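地上局の夜は長い 発表者用メモ
小型衛星 Lendar の運用報告
2008年9月24日

スライド1 表紙
マイクの確認。前の発表が押していても、こちらの持ち時間は延びない。挨拶は一言だけ。
「打ち上げの話を期待して来られた方には申し訳ないのですが、ロケットは最初の一枚にしか出てきません」
笑いが起きなくても次へ。

スライド2 Lendar とは
Prarnus が開発した地球観測用の小型衛星。地上局は Sallach の丘の上に一つ。予備局なし。予備局の予算要求書なら立派なものがある。
衛星の諸元は配布資料にあるので読み上げない。質量を聞かれたら資料の2ページ目。

スライド3 数字
受信を試みたパスが1,851回。そのうちデータが一切取れなかったものが299回。
ここで少し間を置く。会場の運用経験者はうなずくはず。開発側の人は下を向くはず。
299回の内訳は次のスライドなので、ここで質問が出ても「すぐ出ます」でかわす。

スライド4 失敗の内訳
円グラフは色が見づらい。口で補うこと。
いちばん大きい塊は地上側。アンテナの追尾ずれ、受信機の設定ミス、軌道要素の更新忘れ。衛星のせいにできたのは残りのわずかな部分で、残念ながら衛星はよく働いている。
更新忘れの話は正直にする。古い軌道要素のまま、Lendar がもういない空を丁寧に追いかけた夜があった。アンテナの動きは実に滑らかだった。

スライド5 7月の件
(ここは早口にならないこと)
7月に姿勢制御が乱れ、電池の電圧が下がって、衛星が自分でセーフモードに入った。設計どおり。設計どおりでなかったのは、復帰手順書が改訂前の版で印刷されていたこと。
手順書は全部で7ステップ。4番目のコマンドが旧版では別のモードを指していた。送信前に当直が気づいた。気づいた理由は、コーヒーをこぼして紙が読めなくなり、端末で新版を開いたため。
再発防止策の欄に「コーヒー」と書いた案は却下された。

スライド6 対策
紙の手順書を廃止。版番号を画面に常時表示。コマンド送信前の二人確認。
二人確認は夜間だと人が足りない。ここは突っ込まれる。答えは「足りません」。当直表の改善案は Chaturvedi 社と協議中、とだけ言う。中身はまだ話せない。

スライド7 データの使われ方
取得画像のうち、利用者に渡せたのは314シーン。雲の写真としてなら、もっと渡せた。
沿岸の濁りを見たいという依頼が多い。梅雨どきの依頼は丁重に受けて、丁重に待ってもらう。
ここで時計を見る。遅れていたらスライド8は飛ばす。

スライド8 自動化について
夜間パスの無人受信は試験段階。衛星が地平線から上がる前に受信機を立ち上げ、終わったらログを保存して落とす。文章にすると簡単で、立ち上がらない朝の理由は毎回違う。
「全部自動にすればいいのでは」という質問は毎年出る。自動化の係もそう思って入ってきた人たちである。
画像2枚は黙って見せる。5秒ずつ。
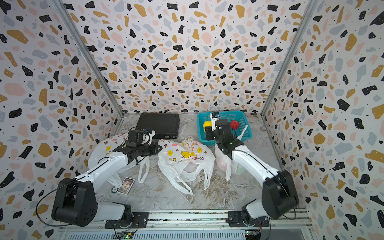
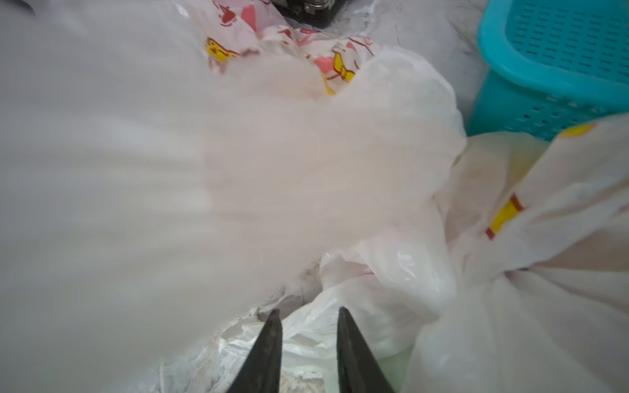

スライド9 まとめ
・失敗の大半は地上で起きる
・手順書は版番号から読む
・二人確認は、二人いるときに有効
最後の行で笑いが来たら少し待つ。来なければ何事もなかったように続ける。

質疑用の控え
Q帯の混雑について:うちは使っていない。去年も聞かれた。
軌道寿命:燃料を積んでいないので、大気の機嫌による。太陽活動が静かなうちは持つ見込み、で止める。
後継機:Prarnus の広報に聞いてもらう。広報はこちらに聞けと言うかもしれないが、そのときは休憩時間に。
受信ソフトの公開:コメントを消してからなら可。日本語として人前に出せないコメントがまだ残っている。

片付け
レーザーポインタは座長席に返す。前回、持ち帰った。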